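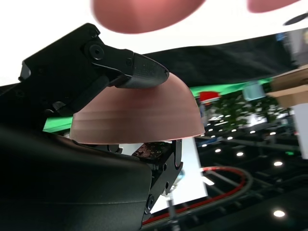

Search products and manuals
Search

The Clodar replacement pad set is made for two-finger grippers on the Verport table cell. The pads are the part of the gripper which wears first, and on most cells they are changed long before any screw or joint needs attention. A worn pad becomes smooth, and a smooth pad lets a round part turn in the grip. With a bowl held upside down, one fingertip presses on the shoulder of the dome and the other pad sits under the rim, so the two pads do not wear in the same way. The lower pad meets a thin edge and usually shows a line across it. The upper pad meets a curve and becomes shiny in one spot. Please look at both before you order, but always change them together.

What is in the bag

One set has 2 pads, already cut to shape, with the screws for fixing them and a small card with the installation steps. The hex key is not included. A cell with two arms needs 2 sets. We do not sell single pads.

Before you start

Park the arms and switch off the power at the cell, not only in the software. Wait until the fingers can be moved by hand without force. Clear the table, or put a cloth over it. The screws are black and small, and when one of them rolls into a cable opening it is a long evening.

Changing the pads

Open the fingers fully. Loosen the screws of the old pad a little each, then take them out. The old pad can stick to the finger. Push it from the side with a piece of plastic and do not use a knife, it leaves marks in the finger and the new pad will not lie flat. Clean the place with a dry cloth. If there is old glue from an earlier repair, use a little alcohol and let it dry.

Put the new pad on with the rough side out. Start all screws by hand, then tighten them in turns. They must be firm but the pad must not bulge at the edges. Do the second finger in the same way. Close the gripper slowly by hand and look from the side – the pads should touch along their full length.

After the change

New pads are slightly thicker than worn ones, and the closing position must be taught again. In the Soler panel, open Gripper, then Zero, and follow the steps for each arm separately. After this, run the bowl exercise at low speed. Place 3 bowls in a row on the table, open side up, and let each arm pick the one on its own side and put it back.

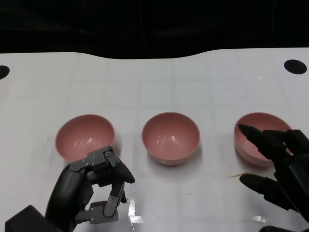
Leave the middle one where it is for the first run, then try it with the left arm and after that with the right. If a bowl turns in the grip, raise the closing force by one step and repeat. If the rim bends, go one step down. When both things happen with the same setting, the pad is most likely not flat and should be mounted again.

Regular care

Wipe the pads every week with a cloth and plain water. Dust and small fibers collect in the rough surface and make it slippery – this is often taken for wear. Wipe the table also. Check the finger screws once a month.

Ordering

Sets are sent from our store in Vudby. Please write the gripper type in the order note. Pads made before August have a different hole distance and do not fit the present fingers.

Page last changed: November 2018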